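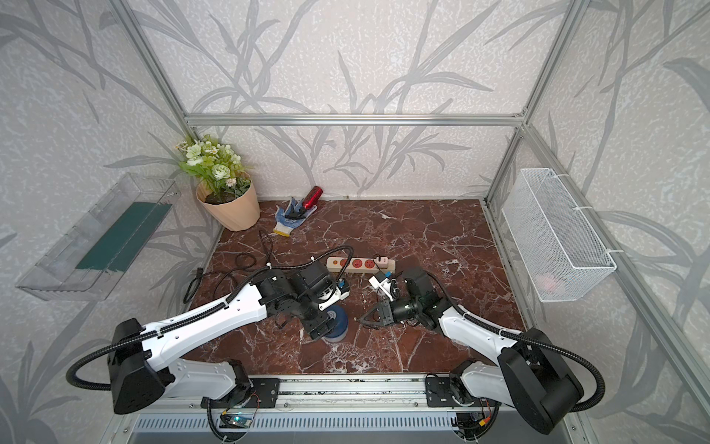

Two robot arms over a marble-patterned tabletop, with a potted plant in the back corner.

Every December the forecasts arrive, and every December I read them with a pencil in my hand. The house view this year, from nearly every bank and boutique that sends me one, is that the dollar has had its run and emerging market bonds are the place to be. I have seen that sentence before. I have seen it in years when it was right, too, which is what makes it so hard to kill.

The argument goes like this. Rates in the rich world are coming down, real yields in the developing world are fat, and the money has to go somewhere. Trondell, the fund manager, calls it "the patient investor's moment" in a glossy outlook that runs to 178 pages. I looked for the section on what would have to happen for the call to be wrong. It comes after the disclosures on currency hedging and takes up half a page.

Barbara Sikora has been trading currencies for 14 years and now runs a small macro desk at Urrego. She doesn't hate the trade. She owns a little of it. What bothers her is how it is being sold.

"They show you the yield and they show you the chart from the bottom," she told me. "Nobody buys at the bottom. Start that chart a year earlier and ask the client how patient he feels."

She has a point about starting dates. Most of the outlooks on my desk measure returns from a low, and the low is never the same one. Flilano picks a month in which three currencies had just been devalued. Hamstead goes back further but leaves out two countries that stopped paying, on the grounds that they were later dropped from its index. Put 1000 dollars into a basket that quietly forgets its failures and of course it looks good. So would my golf scores.
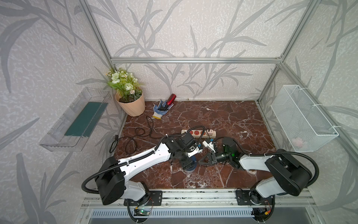

The left arm, white with black joints, reaches toward the middle of the table.

Then there is the matter of who is already in. The sales pitch says foreign investors are "underweight," a word that sounds like a fact and behaves like an opinion. Underweight compared with what? Against the peak of the last boom, sure. Against what a cautious pension fund ought to hold in bonds that can lose a fifth of their dollar value over a bad summer, I am less convinced. Sikora keeps her own tally of positioning and says the fast money got in months ago. If she is right, the new buyers being courted now are the ones the fast money will sell to.

None of this means the dollar has to rise. Its critics have decent material: a wide deficit, a central bank leaning toward cuts, and a stock market priced as if nothing could go wrong. I could write the bearish case myself in an afternoon. But a weaker dollar against the euro does little for somebody holding the debt of a commodity exporter whose main customer is slowing down. The outlooks tend to slide from one to the other as though they were the same bet.

I asked Sikora what would change her mind and get her to buy in size. Better trade numbers, she said, and one ugly week in which the currencies she likes fail to fall. She hasn't had that week yet. Until she does, she is keeping the position small and her stops close.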